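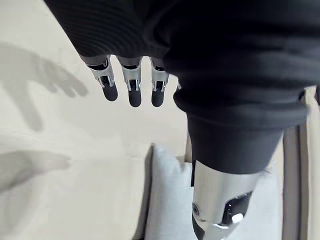
*Wrist cam, fingers down, cushion on the floor below.*

# Sleeve fills the top of my wrist camera view. Keep these episodes or bin them?

**posted by gumnut_servo, 2022-06-09**

Hi all! I'm gathering teleop demos for a cushion pick-up task (cushion on the floor, fingers come down on it, lift, put it back on the sofa) and our robot wears fabric sleeves. I love the sleeves, but the ribbed black stuff takes up a massive part of every wrist view. Fingertips and cushion are still visible, so the bit I care about is there, I think?

I've got 60 episodes so far and I'm logging them in Runditz at 20 frames a second. Do I chuck the lot and start over with the cuff pinned back, or keep going? Also wondering about people standing nearby, because a trouser leg and a shoe end up in some frames.

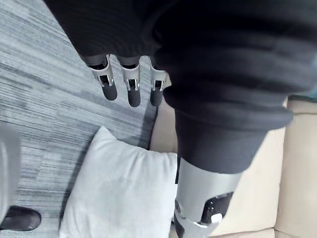 ## tramline_tess

Keep them. If the robot is going to wear the sleeve when the policy runs, you want the sleeve in training too. I made the opposite mistake on the Wikasmont arm: collected everything bare, dressed it for a demo day, and it went to pieces.

What I'd check is how far the fabric moves. Scrub through a few episodes and look for frames where the folds drop over the fingertips. I tossed 14 of mine for that and kept the rest. And please don't crop the sleeve out, you'll lose the top of the fingers with it and that's handy for working out how the hand is sitting.

For the person, ask them to stand somewhere different each time, or have some episodes with no one there at all. If the same shoe is always on the left, the model may well decide the shoe matters.

## bogong77

pin the cuff. less cloth more floor. done

## kettle_and_cog

Bit of both for me! I'd keep your 60, then record another batch with the cuff snugged up a touch (a loop of elastic does it) and tag the two lots separately so you can compare. Move the cushion around heaps as well, and turn it. We got to 2000 episodes on the Yip project before I noticed every cushion was sitting right beside the sofa, and I'm still cranky about it.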